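Last updated: October 2018

The kettle has been on twice before we have even sat down, and Ashley Nuttall is already apologising for the biscuits, which are the broken ones out of the bottom of the tin. She has been teaching evening classes in letter writing for the best part of nine years now, proper letters, with a pen and an envelope and a stamp, and she will happily tell you that she never meant to teach anything at all.

"I was a dreadful correspondent as a girl," she says. "My aunt sent me a book token every birthday and I don't think she had a single thank-you from me until I was nineteen. Then she went into hospital, and I wrote to her every week, and I found I'd got rather a lot to say."

Those weekly letters went on long after the aunt was home and well again. When she died they came back to Ashley in a Naylor shoebox, 400 of them, all kept in order and a good few with answers pencilled in the margins. She read the lot over one wet July, sitting on the stairs, and says she was cross with herself for how much of it was weather.

"But then you'd get to a line about the neighbour's hens, or what I'd paid for a coat, and I could smell the room. So I tell people to put the coat in. Put the price in as well!"

Her classes run for ten weeks, and the first of them is spent on nothing but openings. She has a horror of "I hope this finds you well", and an even greater one of saying sorry for not having written sooner, which she reckons has used up more good notepaper than anything else in the language. Start with whatever is on your mind as you pick up the pen, she says, and if that happens to be the drains, start with the drains.

She is less strict about the paper itself than I'd expected — she writes on a plain Stidano pad from the post office counter and has done for years. Lines or no lines, it's all the same to her. What she does mind about is having somewhere clear to work, and she makes her students put their bags and coats and phones away before anyone takes the cap off a pen.

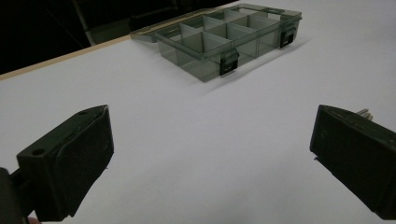

Margaret wondered whether a typed letter counts, her own hands being too stiff for a pen these days, and Ashley was firm that of course it does, so long as you sign it yourself and don't go back and tidy up the rambling bits.

"The rambling bits are the letter," she says, pouring again. "If I wanted the news I'd ring up."

She has two regular correspondents of her own at the moment, one in Orkney and one three streets away, and the one three streets away gets the longer letters. I ask if they ever talk about what they've written when they meet in the shops, and she looks quite shocked at the idea.

Comments

Pauline H: My late husband and I wrote all through his time at sea and I still have every one. I shall get them out this weekend.

Derek: Guilty of "sorry I haven't written sooner" on every letter since school. Will try the drains.

Jo in Leeds: Does she take beginners after the first week? I missed the start of term.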